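How many demos before you train?

pikholm_dan
We're collecting with two hand-held grippers, one per hand. The task is moving things between a metal box and the tabletop. I've got 100 runs recorded. Is that enough to start, or should I wait?

Ruleck
Start now. Train on 100 and see where it fails, then record more of those cases.

nendero5
Disagree. We trained at 100 and learned nothing from it. At 175 it began to behave. Do you move the box between runs?

pikholm_dan
No, the box stays in the middle. I only change where the cup starts.

nendero5
Then it's 100 runs of nearly the same thing. Turn the box a bit every 5 runs.

Ruleck
I'd leave the box alone for a first model. Change one thing at a time or you won't know what broke it.

pikholm_dan
I'll split it, 2 sets, one fixed and one turned. Current layout:
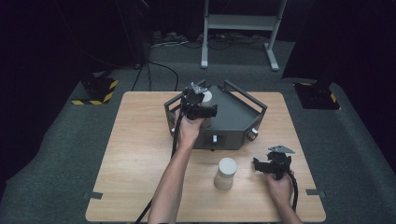 Zaid Chamoun
Keep the failed runs in a separate folder as well. We deleted ours in January and wanted them back by the spring.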